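Artificial Flowers and Vases: Frequently Asked Questions

Hovland Floral Hire supplies artificial stems, bunches and vessels for offices, display homes and events. The answers below apply to all orders packed from October onward.

How many stems should go in one vase?

For a small vase with a narrow opening, three tulips is the usual number. Set one higher and two lower so the heads do not sit at the same level. Wider vessels take a full bunch.

Can I combine colours?

One colour per vase is recommended. Dark tulips suit a red vase, yellow tulips a pink one, and small blue blossoms can go in teal-blue glass. Set the tallest arrangement at the back and the two smaller ones in front of it.
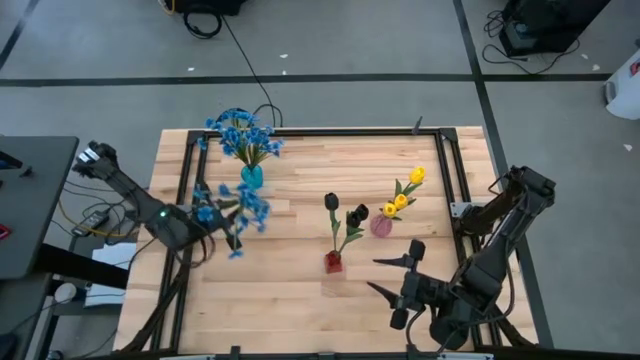

Leave enough space between vessels for the leaves to open out. Tulip leaves are broad and will catch on a neighbouring bunch when either one is lifted. Vimosley tulips have wired leaves, which can be bent inward before placing.

Do the stems need to be cut?

Only if the flower heads stand too far above the rim. Bend the stem first and check the height. Stems with a wire core require side cutters; scissors will be damaged. Cut stems cannot be returned for credit.

How should the flowers be cleaned?

Use a soft dry brush, working from the centre of the head outward. Marks on leaves can be removed with a damp cloth. Do not soak fabric petals, as the dye may run. Seraina Lüthi in our workroom can advise on Nerkance stems, which have a coated finish.

What weight is needed to keep a small vase stable?

Some 300 g of clean gravel is sufficient for most small vases. Add 100 g if the stems lean to one side.

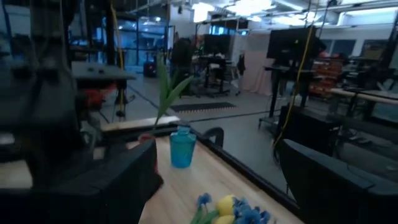

Can a plastic cup be used as a vase?

A short plastic cup will hold a single tulip if the base is weighted and the stem is trimmed to suit. A full bunch will generally tip it over.

How should bunches be stored?

Lay them flat in a carton, heads at alternate ends, no more than 2 layers deep. Keep the carton out of direct sunlight to limit fading.

Who handles replacements?

Contact Arvid Nygård at the Liltness depot before 5 pm with the order number and the stem colour.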